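Mar 19, 2018
Bench notes, knit finishing. A. Riquelme

Colorfastness and shrinkage on the Nirnness jersey, continued from the August lot. Valdis wants a yes or no on the contrast binding before the Fovville order is cut. I do not have one yet.

Water hardness at the tap is up again. Switched to deionized for all wash baths so the numbers can be compared with the old sheet. Detergent is the Bosix powder without brightener, same drum as before. Sinan, the lid on that drum was not seated. The top layer had caked and I threw it out.

Conditioning
Swatches laid flat overnight in the conditioning room. Benchmarks drawn with the Henriques template, lengthwise and crosswise, on the face side. The template has a nick at one corner, so I marked from the other end. Helmi has the replacement on order.

Wash and dry
Eight swatches of body fabric, eight of body fabric with binding sewn on. Warm cycle, low agitation, cotton ballast to make up the load. Half of each group dried flat, half tumbled. Tumbled swatches were pulled as soon as the drum stopped, then rested before measuring. Two of the bound swatches had the binding seam open at the end. I put this down to short tails and not to the wash, and resewed spares.

Shrinkage is where we expected in the lengthwise direction for flat dry. Tumbled is worse, and worse again beside the binding. The binding is taking up less than the body, so the edge goes wavy. Adelino's suggestion is to feed the binding with slightly more tension on the folder. I would sooner preshrink the body cloth and leave the folder alone, as any change there also moves the armhole measurement.
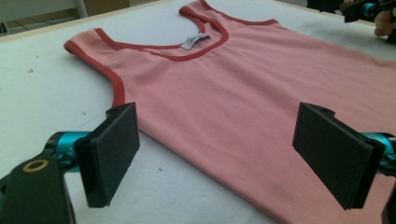

Tank, pink body with darker red-pink binding at neck and armhole.

Staining
Multifiber strip stitched to the binding side only. Cotton and nylon bands picked up a faint pink. Acetate, polyester, acrylic and wool bands clean to my eye under the D65 lamp. Graded against the gray scale by me and then by Helmi without seeing my sheet. We differ by a half step on nylon. Recorded the lower grade.

Dry crocking is fine. Wet crocking on the binding is marginal, and the rubbing cloth for swatch 7 has a streak along one side that looks like a crooked peg. Repeat that one before anyone quotes it.

Measured garments the same way as the swatches: relaxed on a flat table, no pulling, tape laid on and not pressed. Chest width taken below the armhole, body length from the high shoulder point. Smoothing with the palm stretches this jersey enough to spoil a reading. Lift and drop the cloth instead.

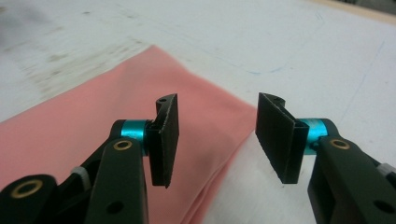

Open items
Repeat wet crocking, swatch 7, new peg.
Ask the dye house whether the binding had a second soaping. The lot card does not say.
Run a preshrunk body panel with standard folder tension against Adelino's version.
Valdis to confirm which care label wording Fovville will accept. If they insist on tumble dry, the present binding fails on appearance.
Lamp hours need to be written on the lamp log, which has been blank for the last 2 pages.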